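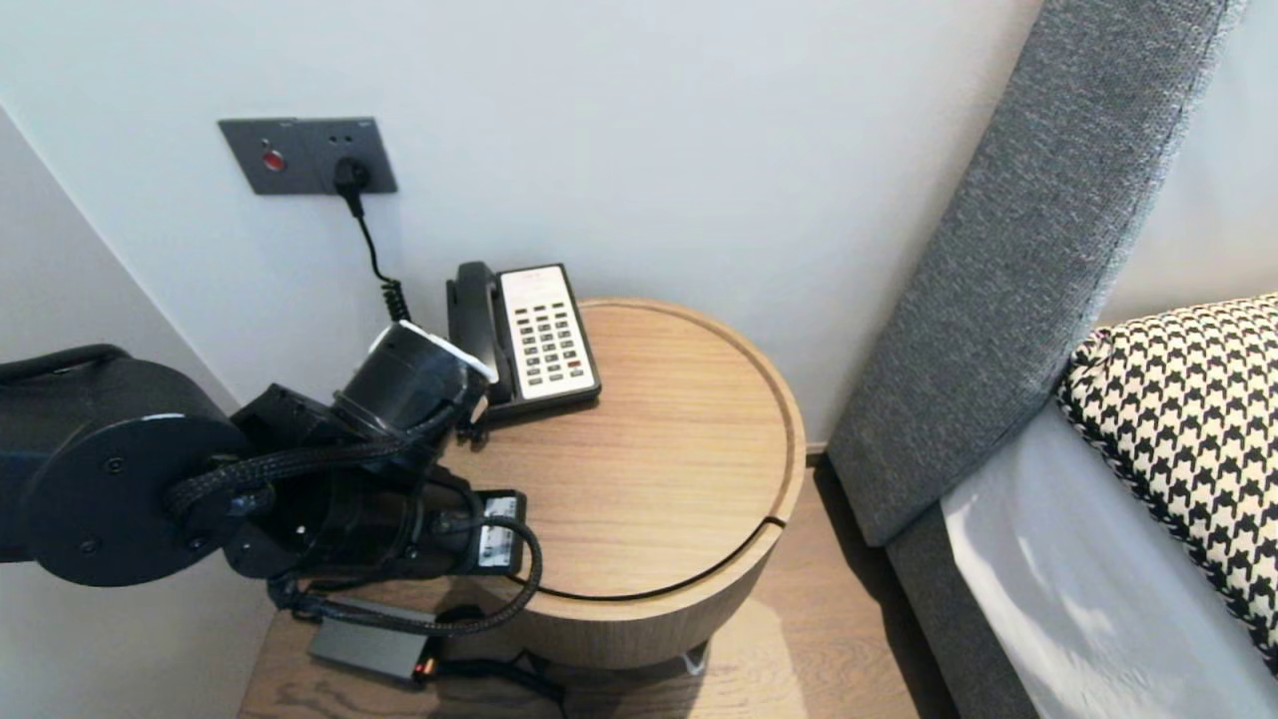 Issue 48, page 2

The Kavance is a two-finger electric gripper from Ostex, sold as a direct replacement for the Bromberg unit that most small service arms have carried until now. We fitted it to our usual test arm and ran it in the bedroom set, where the work is mostly bedside: handset off the cradle, handset back, one key pressed on the pad.

Opening is 135 mm, enough for a desk phone handset taken across its width. Force control is smooth at the low end. The Bromberg tends to step when asked for a light grip and will push a phone along a smooth tabletop; the Kavance closed evenly and the phone stayed put. Returning the handset was less tidy. The fingertips are broad, and with a coiled cord pulling to one side the last few millimetres took several corrections.

Key presses need the narrow tips, sold separately. With the standard pair we hit neighbouring keys too often to recommend it.

Cabling is the weak point. The connector leaves the body at a right angle and the lead has to be looped wide of the wrist, so low approaches over a raised table rim want planning. Fajardo's controller accepts the gripper without an adaptor, though the force readout is slow to refresh.

Price is 1,099 with the standard tips. Good value for handling soft or light objects – less so if your work is buttons and switches.

Related reviews
Bromberg parallel gripper, long-term test
Fajardo arm controller
Wrist cameras compared
Cable guides for small arms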